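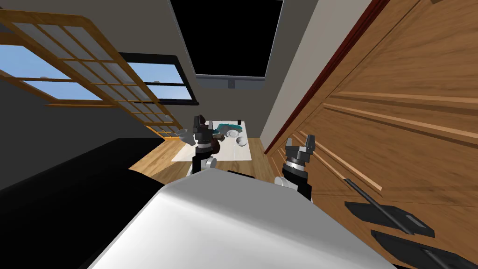

Speaker notes: The left arm that stopped without a reason
Talk by Salim Waweru, Stusska
Reading time: 4 min

Slide 1. Good afternoon. I work on the two-arm robot at Stusska, in the group that does table clearing. We do most of our tests in simulation before we go to the real kitchen in Brillside. Today I will tell you about one fault. It cost us most of February and the cause was one number in one file.

Slide 2. The task. The robot drives to the table, picks up the dishes one after the other and puts them in a tray. Both arms work at the same time. We call the task Kassa, and you will see this name in the plots. (Do not explain the name, it takes too long.)

Slide 3. What happened. In a long series of 253 runs, the left arm stopped in the middle of the reach in 20 of them. The arm went forward, then it froze, and the right arm continued alone. There was no error on the operator screen. The log said "motion complete". This was the part that worried us most, because a robot that says it has finished will be given the next command.

Wait here. Let people read the log line.

Slide 4. Our first idea was wrong. We thought that the gripper was too close to the body and the collision check stopped it. Deepika Kotian made the safety distance smaller, only in simulation, and we ran again. The arm froze in the same way. We lost four days with this. I want to say it openly, because we also did not write down the first settings, and later we had to find them in old messages.

Slide 5. The second idea. Deepika put the joint values of all bad runs in one plot. Please look at the wrist line. In each bad run the wrist comes near its limit and then the line is flat. In the good runs it turns the other way and has a lot of space left.

Slide 6. The cause. The robot model had a wrist limit of 161 degrees on the left side. The planner, which we call Pukow, had an older and larger limit. So the planner made a path that the arm could not follow. The controller cut the path at the limit, and after this it reported the cut path as complete. From its own point of view it had done everything it was asked.

Slide 7. Why it is a safety matter. On the real robot the base may start to move after "motion complete". If one arm is still stretched over a table, the base will take it along. We had this 2 times in Brillside, both at low speed, and the operator pressed the stop button. One bowl was broken. No person was near. I do not want to make it bigger than it was — but I also do not want to call it a small thing.

Slide 8. What we changed.
- The joint limits are now in one file, and both programs read it at start.
- If the controller cuts a path, it must report a fault and hold the base.
- The operator screen shows the distance between the planned and the real hand position.

Slide 9. Still open. The right arm has never shown this fault, but its limits came from the same old file, so we are checking them by hand. We also do not know yet how the robot should leave the table after such a fault. At the moment a person moves the arm back. Deepika has a proposal for a slow return path and she can answer questions about it better than I can.

Last slide. Thanks to the operators in Brillside. Leave the wrist plot on the screen during the questions.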